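Pitching limits when a game is suspended and finished later

Posted by Lempi Vuorinen in Rules and Scoring

I keep the book for Madmont in a small amateur baseball league. On Thursday our game against Leite was suspended for darkness after five innings with the score level. The league has told us to resume from the point of suspension before the next scheduled fixture between the clubs, in April.

Our starter had faced 13 batters when he was taken out for a reliever. He did not stay in the game at another position. The reliever was still pitching at the suspension. Two things are unclear to me.

First, can the starter pitch again when the game resumes? He will be fully rested by then, and the Leite manager seems to think the long gap makes it a fresh start.

Second, we have signed a left-hander since the suspension. He was not on the club when the game began. Can he be used in the resumed part, and if he is, which date do his figures go under? Our scoring software (Skaneria) insists on a single date for each game and will not let me split it. 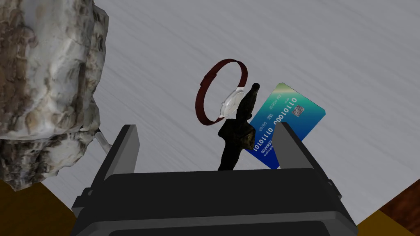
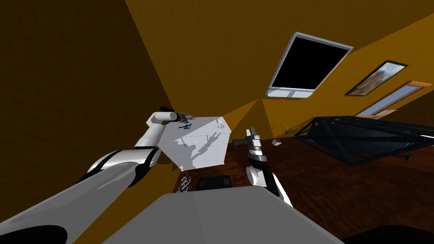
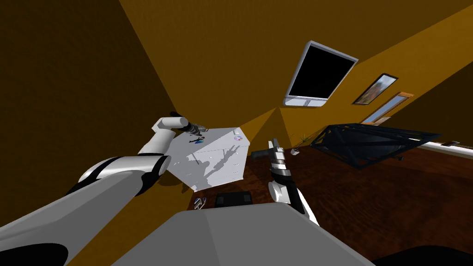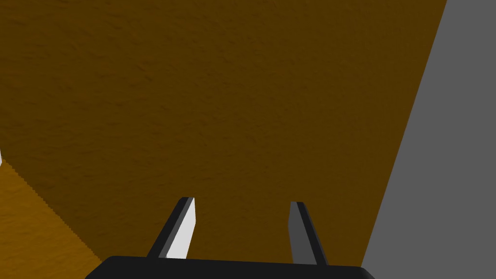
Rules and Scoring — page 846

Tincuța Ciobanu

On the starter: no. A suspended game is one game, however long the interruption. The batting order and the players in the field must be exactly as they were when play stopped, subject to the normal substitution rules. A player who has been substituted is out of the game for good, and that applies on the resumption date too. Rest has no bearing on it. The only exception would be a local re-entry rule, which some amateur leagues do have, so read yours.

On the left-hander: under the usual professional rule he may be used, even though he was not with the club on the original date. The rule goes further and allows him to take the place of a player who has left the club and who would otherwise have been unavailable. Amateur leagues often replace this with a roster freeze, so check the registration section of your handbook as well as the playing rules.

On the records: everything is entered under the original date. This can produce odd entries, such as a pitcher credited with an appearance before his registration date. Leave the date as it is and put a note in the remarks field. Do not open a second game in the software, or both pitchers will show an extra appearance and your games-played column will be wrong for everyone who batted on both dates.

One further point. If your league uses a daily pitch or innings limit, the wording decides whether the resumed innings count against the calendar day or against the game. Ours says calendar day. That matters if you are playing the scheduled fixture straight afterwards — a reliever who finishes the suspended game has already used part of his allowance for the second one.

Geltel

Starter is done, as above. For the software, save the file at the point of suspension and print the lineup card including the count, the outs and any runners. We once had 2 different versions of who was on first and it took longer to settle than the rest of the game did. Get the umpire to sign the sheet if he hasn't already.

Not sure about the new player. In our league he would have to wait for the scheduled game.

Lempi Vuorinen

Thank you both. There is no re-entry rule in our handbook, so the starter is out. The registration section says a player must be "eligible on the date of the game" and does not say which date that is for a suspended one. I have written to the league secretary and will leave the left-hander off the card until I have a reply. The limit is per calendar day here too.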